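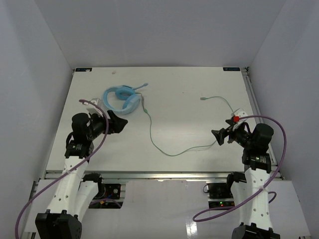 ## Ticket 3479 – wrong shipping dates in the armour allocation index

**Opened:** February 14, 2024
**Reported by:** Noemí Ochoa
**Assigned to:** Karthik Abeysekara
**Status:** Resolved, one item outstanding

**Problem**

Searching the Trullel index for tank deliveries by rail returns shipping dates earlier than the allocation dates. Noemí found 14 on the first results page. The scanned ledger sheets show the correct order, so the fault is in our transcription or the import.

**Log**

1. Compared the 14 records with the scans. Day and month are swapped wherever the day is 12 or lower. Higher days came through correctly.
2. Checked the source spreadsheets. Those typed by Apolinar Lozano use day first, as the ledgers do. The Rusu import script was set to month first.
3. Changed the script setting and re-ran it on a test copy. 197 records changed. Spot-checked against the scans – all good except two.
4. Both exceptions have a train number typed in the arrival column. Corrected by hand and initialled in the notes field.
5. Loaded the corrected file to the live catalogue and rebuilt the search index. Noemí repeated her search and the dates now run in order.

**Outstanding**

Soledad Palacios has a printed list made from the old data, around 200 entries. It needs to be re-run before it goes to the binder. Unit names and vehicle totals weren't affected.

Blank arrival dates are blank in the ledgers too. Please don't fill them in from the shipping date.

– Karthik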